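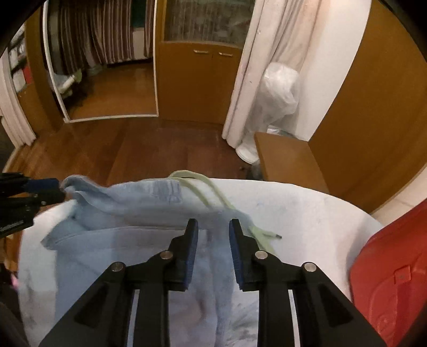
Rajitha Bandara objected, in a written comment on the draft of this section, that a rule which needs a second rule to explain it should be counted as two rules and charged to the authors accordingly. We accept the objection. The draft had 7 rules when it was circulated and has 5 now, and the two that went missing are mostly footnotes to the others.

Figure 5. Two hand-held grippers at work on a light blue towel on a round white table. The gripper at the left touches the folded corner. A pale green cord lies across the cloth.

4.2 Working rules for household demonstrations

Search articles, authors, keywords Go Advanced search

The rules below were written for the Radilgate collection and later adopted, with some grumbling, at Citell. They cover demonstrations recorded with hand-held grippers in lived-in rooms. Existing lab guidance assumes a bare bench, even light and an operator with nowhere else to be, and we were able to supply none of these.

Rule 1. Name the task before picking up the tool. The operator says the task and the end state aloud: "towel, in half, then in half again." An operator who decides on the end state halfway through has recorded two tasks, neither of them complete. In our first 100 episodes this was the most common reason for rejection, slightly ahead of doorbells.

Rule 2. Check the finger pads. Both pads must be seated and facing each other when the fingers close. A pad that has crept sideways will still pick up cloth, and the operator will quietly learn to compensate, which makes for a skilled operator and a useless recording.

Rule 3. Settle the question of loose items at the start. Cords, strings and belts may be on the work surface, and one may even lie across the cloth as in Figure 5, but its status has to be logged as part of the task or as clutter. Anjana Amarasinghe proposed a third label, "undecided." It was by far the most popular label for a week and has been withdrawn.

Rule 4. Leave the room alone. Furniture, curtains and reflective floors stay as they are. Early operators tidied before recording, and we thanked them for it, and then spent most of November asking them to stop. The exceptions are papers, screens and photographs that identify the household; these are turned over or taken away, and the log says so.

Rule 5. Keep the failures. A dropped corner is marked and stored with everything else. Deleting it makes the operator look good and the data look like a catalog.

Compliance was checked on all 4,000 episodes by the Nanayakkara review script, with a human reading whatever the script disliked. Rule 3 drew the most flags and also the longest replies from operators - several ran longer than the episodes they were defending. Rule 2 drew very few, though the script can only see that the pad check was logged. It has no view on whether anyone looked at the pads.

The rules say nothing about two operators sharing one surface. We tried a draft on that point in the Julia subset and ended up with a page on whose elbow has right of way. It is kept in the supplementary material, where it can do no harm, and the shared-surface episodes are left out of the results in Section 5.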